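Thread: House rules for arms around drawers and cabinets — what do you all actually write down?

Posted by marlene_g
Hello everybody, and happy new year to those I haven't caught up with yet. I've been asked to write the manipulation rules for our new shared room at Ullura, and I would dearly love to borrow from people who have done it before me. We have one mobile arm, a mix of students and staff, and plenty of ordinary office furniture that the arm is supposed to learn its way around. The old rules were written for a caged arm bolted to a bench, and they run to 90 lines about the cage. We don't have a cage any more!

What I have so far:

Drawers start closed unless the task sheet says otherwise.
One person holds the stop button and does nothing else while the arm is moving.
Nothing breakable on the cabinet top.
Floor clear of cords in front of the base.

I'm happy to be told I've missed the obvious.

Reply from tyson.arsenault
Good start, Marlene. I'd fight you on the first one, though. If drawers always start closed, everybody's arm gets very good at closed drawers and quite hopeless at the half-open ones you meet in any real kitchen. We let the starting state vary and write it on the run sheet, drawer by drawer, top to bottom. Takes ten seconds.

Reply from wgauthier
I'm with Marlene on this. A drawer left out is a thing to catch a wrist on, and a thing to catch a shin on too. At Després we had an arm come down on an open drawer front and bend the runner, and the replacement cost us more in paperwork than in metal. Closed at the start, closed at the end, and if a task needs one open then the operator opens it and says so out loud. I have been saying this since our arm number 567 came off the truck and I expect I'll be saying it when I retire.

Reply from tyson.arsenault
Wayne, I love you, but "says so out loud" isn't a record. Three months later somebody is going through the runs and all they have is a sheet that says "closed" and an arm doing something that makes no sense with a closed drawer.

Reply from radomir_g
May I suggest you are both right about different things? Wayne is talking about people and furniture, Tyson is talking about data. In our rules (Prikance, room 607) they are two separate pages, and that helped a great deal. The safety page says how far the base stands from the cabinet, what speed is allowed with a drawer out, and who may reach in. The run page says what the starting state was. We hold the speed down for any run with a drawer open, and we look at the arm's resting pose before anyone enables it, with the wrist in particular well away from the panels.

Reply from chantal_z
Radomír's two pages are a lovely idea and I'm stealing it. Can I add one about the cabinet top? We allow two loose items up there, no more, and we note where they sit. One of our usual setups for the Wasar tasks, with the top two drawers out, a bowl over on the left and a little black packet beside it:

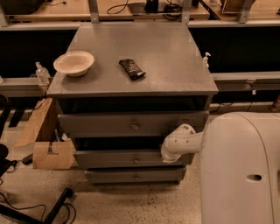 I used to be much looser about this, I admit. I'd let people pile on whatever they liked, and then we'd spend the whole afternoon arguing over whether a bad grasp was the arm's fault or the clutter's. With two items you can talk about it sensibly. We also ask that packets be laid at a different angle each time, and a bowl near an edge is fine so long as the run sheet says which edge. Oh, and Marlene, please put the cord rule first! It gets skimmed when it's last, and I have tripped over enough of them to have feelings on the subject.

Reply from marlene_g
You are all wonderful. Two pages it is, cords first, starting state written down drawer by drawer, and slow speed with anything open. Wayne, I'm keeping "closed at the end" for you. Draft goes round in April and I'd welcome red ink.

Reply from wgauthier
Closed at the end I can live with. I still don't like them open at the start.

Comments (3)

benchdog: We went with a 3000 millimeter walkway in front of the base and taped it off. The tape wears out fast, so buy extra.

petra_l: Who holds the stop button when you're alone in the room? Ours says no solo runs at all, and people grumble, but it has stuck.

marlene_g: Petra, no solo runs for us either. I'll add it to the safety page, thank you!

Contact the moderators | © 2019 forum members, posts remain the property of their authors | Back to top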